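Cetano two-arm bench cell
Sold by Lilley, Melis showroom
Updated 2025-05-06

Hi, I'm Aldo Messina and I look after bench cell sales here. If you're budgeting for laundry handling, this is the one I'd price first! The hire rate is $319 a week (four weeks minimum), or you can buy it outright for $2395 a month on the Sitard plan. Delivery and setup add $2000, so please don't leave that line out of your budget.

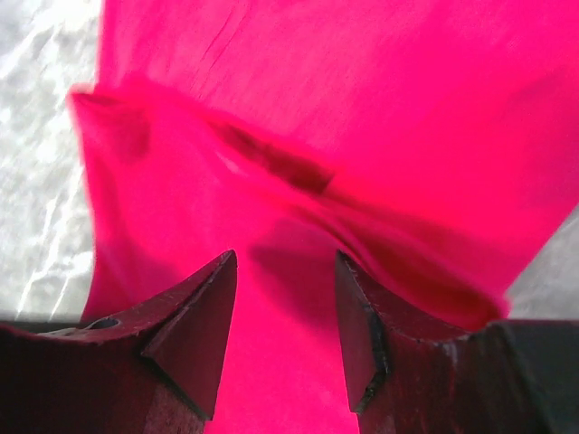
Pink cloth between the gripper fingers.

Bring your own fabrics when you book a demo. Thin stuff and thick stuff behave differently, and I'd sooner you found that out in our showroom than after you've signed a cheque. Fingers wear, too, so put a spare set on the order.
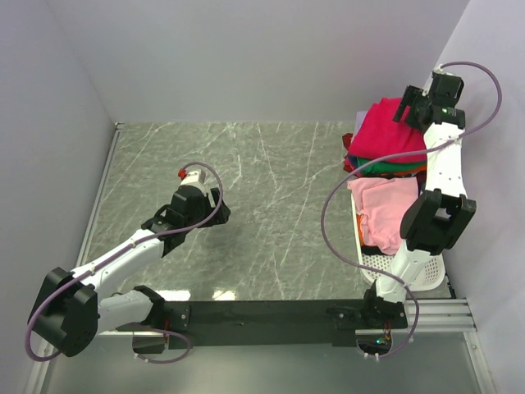

Both arms at the marble-patterned top, with the basket of clothes at right.

Measure your doorways before you call me (please!), and think about where the baskets will go. Orders for October delivery are open now, in any colour of wall panel.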